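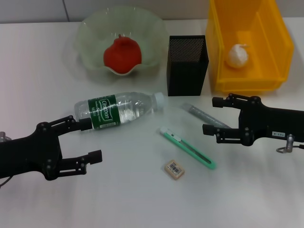
Jussara Magalhães has a theory that every flat surface in a home is a parking lot, and that the only question is who is paying for the space. In her apartment the answer is garlic.

The garlic lives in a yellow plastic bin, the stackable kind with the open front. She bought it at a hardware store that was going out of business. Her brother Dirceu had been sent in for a mop and came out with the bin instead, and the two of them have never agreed on whose it is. He says a bin for screws should have screws in it. She says he doesn't own any screws.

I had gone to talk to them about tables. More exactly, I had gone to talk about the stuff on tables, which has become a small industry while the rest of us were looking for our keys. Fetell, the mail-order catalog that arrives at my house whether I want it or not, now gives 26 pages to what it calls "surface living." There are trays for your trays. There is a Cillano fruit stand with two tiers and a waiting list. My neighbor has one. It holds batteries.

The Magalhães siblings own none of this, and they have been getting by.

Their table is white, because Dirceu once read that a white table makes you tidier by shaming you. It has shamed nobody so far, though it does show crumbs. What it has going for it is a rule, drawn up last December after an argument over a missing parking permit: anything on the table has to have a home on the table, or leave by bedtime. Fruit gets the bowl. Pens get the black mesh holder. Garlic, as discussed, gets the bin. A water bottle gets nothing, and is therefore always in violation.

"I put it away every night," Dirceu told me. "It comes back."

The bowl is a pretty thing in pale green, with a rim that goes up and down like a lettuce leaf. Jussara inherited it from an aunt who kept buttons in it and would not have approved of fruit. Any bowl with an edge like that does half your decorating for you. Put one pomegranate in it and people assume you paint. Put three in and they assume you're having a party, and they start asking what time. Jussara's policy is one, and she rarely eats it. By the time she gets around to it the skin is like a baseball glove, and she buys another.

I asked Dalva Honorato, who arranges tabletops for a living and has done a couple of the Fetell pages, whether this was cheating. She was on her way to a shoot and had a suitcase full of lemons.

"A pomegranate is furniture," she said. "Everybody in my business knows that. It sits there for weeks and it never falls over."

She is less forgiving about pens. People own far too many, she says, and keep the dead ones out of loyalty. She once emptied a client's kitchen drawer and stopped counting at 987 objects, most of them capable of writing in theory. Her advice is to get a holder you can see through and keep it half empty, then throw out anything that came from a bank.
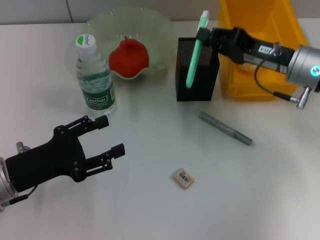 **SEIXAS, June 12, 2026** – The mint-green pen is a good pen. I mention it because I'd been told to expect opinions about it, and I have now spent a Friday afternoon with the people who hold them.

Yao-tsung Chiu runs a stationery shop here, two doors from a bakery that gets all his foot traffic and sends none of it back. He sells pens one at a time, out of jars, and he believes the color is the whole story. Nobody loses a mint-green pen, he says. They lose black ones by the box. He has 1,000 black ones in the back and can't remember ordering them.

His other belief is about the cup. It should be tall, square and heavier than it looks, so that a pen goes in straight and stands there. Round cups let everything lean. He showed me a round one, from Tadska, with four pencils slumped in it like men at a bus stop.

"You see?" he said. I bought the square one.

His assistant, Yhon Inga, rang it up and asked what I was planning to keep in it. I said pens. He looked at my shirt pocket, where there was one pen, black, from a bank.

It's on my own table now, next to the mail. I haven't found a bin for the garlic.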